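Last updated Jun 28, 2021. The section on screws has been rewritten and the part about lacquer is gone. I no longer use it.

# Cleaning and Keeping Old Barn and House Hardware

These notes cover iron and brass pieces from old farm buildings and houses: strap hinges, thumb latches, gate hooks, hay trolley parts, sash weights, drawer pulls. Most of what I work on came out of barns near Wadel, and a lot of it was cast at the old Turnisier foundry or stamped by Padlow. The methods work on other makers too.

## Before you clean anything

Look for a maker's mark. Turnisier put theirs on the back of the leaf on hinges and on the underside of the thumb piece on latches. It is shallow, and a wire wheel will take it off in a few seconds. Padlow marks are deeper but often packed with paint.

Rub the area with a soft pencil on thin paper. If letters or a patent date show up, write them down before you go further. A patent date tells you the earliest the piece could have been made. It does not tell you when yours was made, and some patterns stayed in the catalog for decades.

Check for original paint or japanning. Japanning is a hard black baked finish, usually brown at the worn edges. If more than half of it is left, leave it alone and only wash the piece with dish soap and water. Dry it right away with an old towel and then with a hair dryer on low.

## Removing paint

Old paint on hardware is very likely to have lead in it. Don't sand it dry and don't burn it off.

- Put the pieces in an old slow cooker that will never be used for food again.
- Cover with water and add a squirt of dish soap.
- Run it on low overnight, outdoors or in an open garage.
- Lift out with tongs and scrub with a nylon brush while the paint is still soft. Wear gloves.

The paint comes off brass in sheets. On iron it takes more scrubbing, and the bare iron will start to flash rust before you get to the last piece, so have your towel and oil ready. Let the paint sludge settle, and take it to a hazardous waste drop-off in a sealed jar.

Do not put pot metal in the cooker. If a piece is light for its size and dull gray where it has chipped, treat it as pot metal and use a gel stripper.

## Removing rust

For light rust, use 0000 steel wool and a few drops of machine oil. Wipe, look, and repeat.

For heavier rust, use white vinegar. Soak the piece in a plastic tub and check it after 2 hours. Small castings may be done by then. Big strap hinges can stay in overnight. Vinegar left too long will etch the surface and leave it dark and grainy.

After the vinegar, rinse in water with a spoonful of baking soda, rinse again in plain water, and dry with heat. An oven set to its lowest temperature is good for this. Leave the door open a crack.

Forged pieces show a grain like wood when the rust is off. Cast pieces are smooth or pebbled. If you see grain, stop there and don't polish it away.

## Freeing a stuck hinge or latch

Penetrating oil first, and give it a full day. Then warm the barrel with a heat gun and add more oil as it cools. Work the joint back and forth a little at a time. Cast iron cracks if you force it, and a cracked hinge leaf is very hard to fix at home.

If the pin still won't move, tap it from the bottom with a punch slightly smaller than the pin. Support the hinge on a block with a hole drilled in it. Some of the Turnisier hinges have fixed pins with a peened end, and those are not meant to come out. Look for a flattened head on both ends before you start hitting.

## Screws

Keep the old screws if they are usable. Screws with off-center slots and blunt tips are usually the older ones, and they look right with old hardware in a way new ones don't.

When you need new ones, buy plain steel slotted screws and take off the zinc with vinegar. It fizzes. When it stops, rinse and dry them, then wipe on a little gun bluing. A box of 25 is enough for a pair of barn hinges and a latch, with a few left over.

For a worn hole, glue in a hardwood peg, let it dry, and drill a new pilot. Toothpicks hold all right for a drawer pull, but they are no use for a door.

## Protecting the finish

Indoor pieces get paste wax. Warm the metal until it is just too warm to hold, rub the wax on thin, and buff it when it has cooled. Once a year is enough.

Outdoor pieces get boiled linseed oil cut with the same amount of mineral spirits, 2 coats, with a day between them. I do mine in January when the shop is quiet, and hang them back in spring. Lay oily rags out flat outdoors to dry, or keep them under water in a metal can with a lid. Balled-up linseed rags can catch fire without a spark.

I have tried Patrício wax on brass as well. It works but smells strong for a week.

## Keeping records

Tag each piece when it comes off the building. Use a manila tag and wire, and write the building, the door or window, and which side. Ink fades in a barn, pencil doesn't.

Back in the house, copy the tags into a spreadsheet and scan the rubbings. Mine has some 1,416 entries now, going back to the first box of latches. One row per piece, even for matching pairs. Keep a second copy on a drive somewhere other than the computer desk, and print the list now and then.
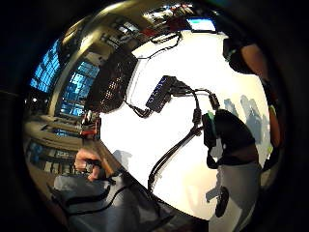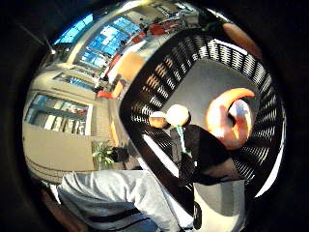
## Putting it back up

Hang the door before you fit the latch. An old door has moved since the hardware came off it, and the old latch holes may be off by a quarter inch.

1. Prop the door on shingles so it clears the sill.
2. Set the top hinge with one screw, then the bottom hinge with one screw.
3. Swing it. Adjust the shingles and mark again if it binds.
4. Put in the remaining screws, waxed, by hand.
5. Hold the latch bar level and mark the catch from it.

Line up the slots on the screws if you like that look. Check everything after the first wet week and snug up whatever has loosened.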